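Vestell Project Course - Handout 6
Folding tasks with the hand-held grippers
Instructor: Montri Intarasuk
Lab help: Buppha Khunthong, Theerawat Prasertsri

Reading before class: section 2 of the Ammont notes, up to the part on grip points.

Where we are

Last week each team recorded towels. This week we move to jackets. A jacket is harder for the policy to learn because the hood, collar and sleeves change the outline every time it is put down. Expect your first recordings to be slow.

Task

Start with the jacket flat, front side up. Fold the top part down first, then the sleeves, then the hem. One gripper holds while the other moves. Let go only when both jaws have stopped.

Each team hands in 40 recordings. None should run longer than 60 seconds. If you drop the fabric, keep going and mark the recording as a recovery - we use those too.

Common mistakes

Pinching one layer when you meant to take two.
Pulling the cable tight at the end of a reach. Leave slack before you start.
Closing the jaws on a pocket flap. Grip the edge of the garment.

Grading

The recordings are worth 30 points. The written log is graded separately by Buppha. Write down the garment, the surface and who held the grippers. Teams sharing a jacket should say so in the log.

Questions about calibration go to Theerawat.

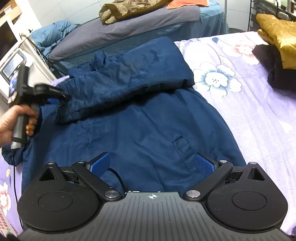 Logs are due Friday, April 27, 2018, before class starts.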